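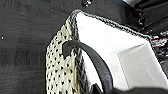

Lallov Community Larder and Kitchen Team

Progress report to the Elero Fund, 09/08/2024

Hello again from Lallov! I said last time that I'd keep this one shorter and I have tried, but it has been a busy stretch and there's a fair bit to tell you. The money side is in the separate spreadsheet, so I'll stick to what we've been doing, what has gone well and what is giving me a headache.

First, the larder. You'll remember we were opening once a week when we applied, with a queue down the ramp and everyone standing about in the drizzle. We now open twice, one morning and one early evening, and the evening one has made more difference than I expected. People who work days can get to us at last, and we're seeing more dads, more people in uniform on the way home from a shift, and a few teenagers picking up for the family. We've had 521 visits since the grant started. That's visits and not households (I know you asked about this before, and the household figure is in the spreadsheet on the second tab). The queue has gone down too, partly the extra session and partly that we stopped making everybody sign in at the same little desk by the door.

We have also changed how people choose their food. It used to be ready-packed, one size for a couple and one for a family, and we kept finding tins of chickpeas left on the wall outside. Now it's shelves and people take what they'll eat. It takes longer and it's noisier and I much prefer it. The chickpeas still don't move very fast, I'll admit. We did a chickpea curry in the kitchen session and handed out the recipe, and that shifted a few, then it went quiet again.

The cooking sessions are the part I was most nervous about when I wrote the bid. We promised you 4 courses over the year and 2 are done. The first one was a bit wobbly. I'd planned it as if everyone had an oven, and half the group were working with a microwave and one ring, so the traybake week fell rather flat. For the second course we threw out most of my plan and asked people at the start what they had at home and what they were sick of eating. We ended up doing soups, flatbreads in a dry pan, a very good lentil thing with lemon, and a whole evening on what to do with leftover rice and how to keep it safely. Everyone stayed to the end of that course, apart from one person who got a new job with evening hours, so I can't really complain.

One lady told me she had never cooked with her son before and now he won't let her do the onions. I'm putting that in because you said you liked to hear the small things.

Now for the fridge. Oh dear, the fridge. The big upright one we bought with the equipment money arrived late, then arrived again with a dent, and then the replacement was fine but wouldn't go through the kitchen door without taking the door off its hinges. It's in now and humming away nicely. While we waited we had to turn down chilled food from the Plivby depot for the best part of three weeks, and I hated doing that. They were very decent about it and we are back on their round. We now get yoghurt, cheese and sometimes cooked meats, and they go within the first half hour.

The door business cost us more than £200 that wasn't in the budget, once we'd paid to have the frame put right as well. I've covered it from the underspend on printing, which I cleared with your office by email, but please shout if you need anything more formal from me.

The garden has been slower. The raised beds on the Soler Street side are built and filled, but we got the soil in too late for most of what we wanted to grow, and then the slugs had a party. We've had salad leaves, a lot of courgettes (you can picture the faces when I bring out the courgettes) and some quite respectable herbs. I don't think we'll meet the target for produce going into the larder this season. I'd sooner tell you now than dress it up at the end of the year. What I'd like to do, if you're happy, is move the remaining garden money into a small cold frame and some autumn planting, garlic and broad beans and so on, and have a proper go in spring.

On the money advice, the adviser comes to the evening session and sits in the side room with the door half open and the kettle on, and people drift in. The appointments system we set up was hardly used at all, so we've dropped it. Most of the questions are about energy bills and school uniform. I don't see what is said in there, quite rightly, so all I can report is that the chair is rarely empty.

Things I'm worried about for the rest of the year: donated food is down, and our own spending on basics like oil, nappies and washing powder is creeping up. We're talking to two more shops about collection points. The hall rent is also being looked at and I won't know the answer until the end of August. If it goes up a lot I'll come back to you straight away.

Next up is the third cooking course, which will be aimed at people living on their own, and then a half-term one with children. I'm also redoing the feedback form. The old one had too many boxes and people just drew a line down the middle.

Please do come and visit if you're over this way. The evening session is the one to see, and you'd be sent home with a courgette.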